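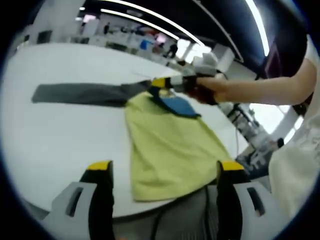
The folding and sorting part of the Hindbridge textile reuse project is now in its second stage, and this report covers the work done up to the end of November. As agreed with the Breltier fund, we moved from sorting by weight to sorting by type and colour, one piece at a time, on the big white table. The yellow-green towel stays flat on the table as the base piece, and the smaller cloths, such as the blue one and the long dark gray strip, are handled on top of it. In the first stage we worked on the bare table and the small pieces were mixed together too easily. With a towel under them, the colours are quicker to tell apart, and a pile can be lifted away in one movement.

In this period we handled 747 pieces. Most of them were towels and cleaning cloths from the Doucette collection point, and the rest were clothing and offcuts. Every piece is placed in one of 9 categories, which are the same as in our application, with one change: we joined "hand towels" and "face cloths", as the difference between them was not clear for old and shrunken items. We ask you to confirm that this change is acceptable for the final table of results.
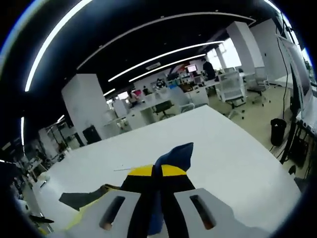

The dark fabrics remain the most difficult part. Black and navy are easily confused late in the afternoon, and we had to sort one full bag again for this reason. Trim in a bright colour helps very much, and we now write it on the label as a separate mark. Small strips and offcuts still take more time than their value justifies — we would like to discuss with you if they should stay in the program.

About the budget, 2 items are different from the plan. The labels cost less than expected, and the storage bins from Vitham were delivered late, so this payment will appear in the next period. We are not asking for additional money.

For the next period we plan 17 sorting sessions, all in the same room. The written guide for folding is ready in draft and we will send it together with the next report. We would be grateful for your comments on the categories before the sessions start, so that the labels can be printed only once.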